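Duplicate Output in Theme and Plugin Combinations: Does Turning a Feature Off Turn It Off?

Ayman Lamrani
Web Publishing Practicum, final report
July 2026

1. Why I picked this

The assignment was to take one claim made by a content management product and test it on a working site. I chose the related posts feature. Nearly every theme I have installed comes with a block of "You might also like" links under the article, and nearly every plugin that does the same job says it will replace the theme's version cleanly. I have run a small recipe and household site for my family long enough to doubt that.

The claim I tested belongs to Ondura, a related posts plugin. Its settings screen has a switch labeled "Replace theme output." The help text says that once the switch is on, visitors will only see the plugin's list. I paired it with two themes, Lirholm and Cludirska, both of which print their own list by default.

2. Setup

I used a copy of the family site on a staging address, with the same posts, categories and tags as the live one. Caching was turned off at first and turned on later, for reasons in section 4. The plugin was left at its default settings apart from the switch. I did not edit any theme files until the last round.

For each theme I checked three things: what a logged-out visitor sees on a single post, what is in the page source, and what the page asks the database for. The third check was suggested by my lab partner, Ayman Saber. (We share a first name, so he is Saber from now on.) I would have stopped at the first one, and the report would have been a lot kinder to the plugin.

3. Results with Lirholm

On screen the switch works. The theme's list goes away and the plugin's list takes its place, with the right heading and the right spacing.

In the source the theme's list is still there. Every link, every thumbnail address and the heading are printed in full, and then a line of CSS hides the container. A person with a normal browser will not notice. A text browser shows both lists one after the other, and so does any tool that pulls the text out of a page. Whether search engines care is something I could not test, and I distrust the many blog posts that say they know.

The query log was worse. The theme still ran its lookup for related posts on every page view, and the plugin ran its own on top. So the site was doing the work twice in order to show the result once. I do not think "replace" is a fair word for that.

4. Results with Cludirska

Cludirska prints its list through a template hook, and here Ondura does remove the output properly. With caching off, the source was clean and the second lookup was gone. I was ready to write that the feature depends on how the theme is built, and leave it there.

Then I turned on page caching, which is how almost any real site would run. Posts that were already in the cache kept the theme's list. That is expected, and clearing the cache fixed it. But archive pages with full post content kept showing both lists even after a clear. The plugin only looks for the hook on single posts. The help text does not mention this anywhere I could find.

I also tried the Cludirska child theme that came with the starter files for the course. It moves the list above the comments, using a hook with a different name, and the switch did nothing at all. No warning appeared on the settings screen. The little green check mark next to "Replace theme output" stayed green, and I have stopped taking it as evidence of anything.

5. The manual fix

For Lirholm I made a child theme, copied the single post template into it, and took out the call that prints the list. This took less time than reading the plugin's forum. The source was clean afterward and only one lookup ran. The cost is that the copied template will not pick up changes when the theme is updated, so someone has to compare the files by hand. I set myself a reminder, and I am not confident I will obey it.

The test post for this round was the one on kitchen storage, which has few tags and therefore gives both lists very little to match on.

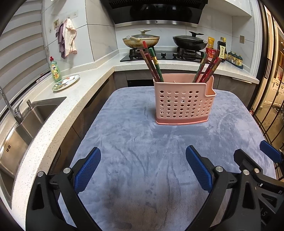
Saber thought I was being too hard on the plugin at this point. His view was that no plugin can know the hook names of every theme, that hiding a block with CSS is at least safe, and that a broken template does more harm than a wasted lookup. He would keep the switch and change the label to "Hide theme output."

I agree about the label. I agree less about the rest. If the plugin can tell that it has fallen back to CSS, and it must, because it prints a different line in that case, then it could say so on the settings screen. The owner could then decide whether the extra work matters on their site.

6. Limits

Two themes is a small sample, and I picked them because I already had them. My query counts come from a staging site with no traffic. I did not measure load time, since the differences on an idle server were smaller than the differences between one reload and the next. Hegazy, the hosting panel we used, keeps slow query records for 365 days, but none of my test lookups were slow enough to be recorded.

7. What I changed on the live site

I removed Ondura and kept the Lirholm list. It picks worse matches, but it runs once. The child theme is still on staging in case I change my mind, with the edited template and a short note on which line was taken out.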